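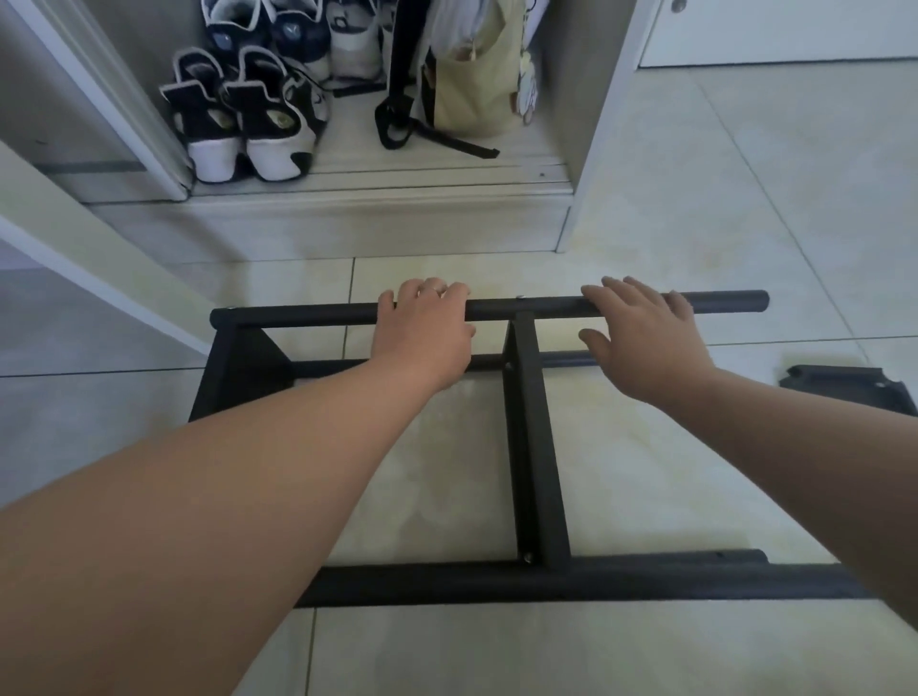
No. 50

Search this blog
Search

July – by Ffion Howells

Ostwood put two arms on the tube line this spring. They place the rods and drive most of the screws, 400 frames a shift. Final alignment stayed with us. You hold the upper tube with both hands and feel for twist before the last bolt is torqued.

What changed is the pace. Darmawan Liem used to build a frame start to finish; now he gets the ones the cell rejects, fault code 927 mostly, and works them by hand. He says his wrists are better and the day is longer. Pay grade is unchanged. I have asked about that twice.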